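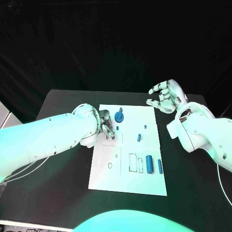 Changes to the Hadarden building network, effective Fri 14 December

The wired network on the ground floor and in the east wing will move to the new switches over the weekend. Wireless service is not part of this work and keeps its present names and passwords.

Wall sockets in the east wing have been renumbered. The old labels used the room number followed by a letter, which stopped making sense when rooms were divided. New labels give the cabinet, the patch panel and the port, in that order. Old labels stay in place until the end of December so that open tickets can still be matched. When you report a fault, quote the new label if there is one. Henrik Vogler has the conversion table and will send it on request.

Fixed addresses are no longer set on the device itself. Printers, door readers and lab instruments should be switched to automatic addressing, and the server will hand each one a reserved address based on its hardware address. Most devices will keep the number they have now. The exceptions are the label printers in Shipping, which move to a separate range and have to be added again on each computer that prints to them. The driver does not change.

Unregistered devices will be placed in the guest range. They will reach the internet but not the file shares or the print server. Registration is done through the Prakano form, under Equipment, and requires the hardware address, the room and a contact name. A device with no contact name will be refused. Small desk switches are to be removed by their owners before the work starts. A port that detects one will shut down and has to be reopened by hand. If a desk does not have enough sockets, ask Dörte Fröhlich for an additional cable run. Requests already filed this quarter do not need to be filed again.

Telephones draw their power from the network and will be dead while a cabinet is being moved. Each cabinet takes 3 hours. The elevator line and the alarm line run on separate copper pairs and are not affected. The link to the Irorlow site will be down for 6 minutes while the routing is changed, and file transfers running at that time will have to be restarted.

Faults after the move go to the service desk, extension 7. Include the socket label, the type of device and whether the link light is on. Till Böttcher is handling the east wing and Elfriede Nolte the ground floor.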